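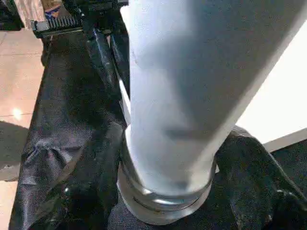 # About the Promholm School of Bookkeeping

We teach people to keep books. The kind with columns. Every year a few hopeful callers ask whether we also cover rare first editions, and we send them to the library, which has stopped thanking us.

The school sits on the second floor at 51 Zellitz Street, over a shop that sells lamps. There is one door for both businesses. If you find yourself surrounded by lampshades, keep walking until you reach the stairs. If you buy a lamp on the way, that's between you and your ledger.

## How we got here

Promholm began as an evening class for shopkeepers who had been told by the bank that a shoebox was no longer an acceptable filing system. The class was supposed to run for six weeks. On the last night the students asked what they were meant to do about payroll, and so there was a second class. Then someone asked about sales tax, and after that there was a school, with a lease and a coffee machine and a phone number that is one digit away from a very popular pizza place.

We have never had a grand vision. We did have a mission statement for a while, written by a consulting firm called Raltska over two long afternoons. It used the word "empower" four times. We paid the invoice on time, as we teach, and put the statement in a drawer. The invoice itself is now used in the second week of the beginners' course as an example of how to code an expense you regret.

## What we teach

**Books from Scratch.** Our oldest course and still the fullest. You start with a blank page and a pile of receipts, and you finish with a set of accounts that balance. There's a good deal of muttering in the middle. No math beyond what you did in seventh grade, though we find people have strong feelings about seventh grade.

**Payroll Without Tears.** The name was chosen years ago and has been the subject of complaints. We kept it. Tissues are on the windowsill.

**The Cleanup Course.** For anyone who has inherited a business, a club, a rental property or a family farm together with its paperwork. Bring the paperwork. One student arrived with a horse trailer, and we now ask that you call first if it won't fit in an elevator. (We don't have an elevator. Call anyway.)

**Feng Method, levels one and two.** Feng is the accounting software most of the small businesses in our part of town have settled on, mainly on the grounds that everybody else had. We teach what the buttons do, including the gray one.

Courses run in the evening, starting at 6:30, because our students have jobs. There is one daytime section on Friday for people whose jobs are the reason they need the evening off.

## What it's like in the classroom

Small, warm and a little too bright, thanks to a generous discount from downstairs. We cap every class at a number that fits around the two big tables, and we don't stretch it for friends, cousins or people who say they'll stand. Everyone works on paper for the first three sessions. Younger students find this charming until the first time they transpose two digits and spend forty minutes looking for the difference. After that they find it educational.

You'll be given a green pencil. We have 2463 of them left from a misplaced decimal point in our own stationery order, a fact we disclose on the first night in the interest of humility. Please take one home. Please take several.

We do not grade on a curve. A set of books balances or it doesn't, and your neighbor's bad week won't help you. That said, very few people leave us without a certificate. The ones who do tend to come back in October, when the extensions are due and memory has been sharpened by a letter from the state.

## Who comes here

Florists, roofers, a great many hairdressers, church secretaries, landlords with one apartment and landlords with more than they'd like to say. People who have just started something, and people who started something long ago and have a sinking feeling. Some of our students want to become bookkeepers for a living, and most of those do. Others only want to understand what their bookkeeper is telling them. We get along well with both groups, though the second asks better questions.

## What it costs

Each course is $400, materials and pencil included. You can pay it all at once or in four parts. We send a proper invoice, and if you spot an error in it before the second session we'll take ten dollars off. There are no planned errors. This offer has cost us more than we expected.

If the fee is a problem, tell us. We hold a couple of reduced places in each term and the form is half a page long, since we've seen what happens when a form gets ambitious.

## Finding us

Take the bus to the end of Zellitz Street and walk back one block, or drive and park behind the lamp shop, where the spaces marked "Customers" are ours after five. The office is open from noon until the last class lets out. We answer the phone ourselves. If you hear "pickup or delivery," you've got the other number, and you should try the mushroom.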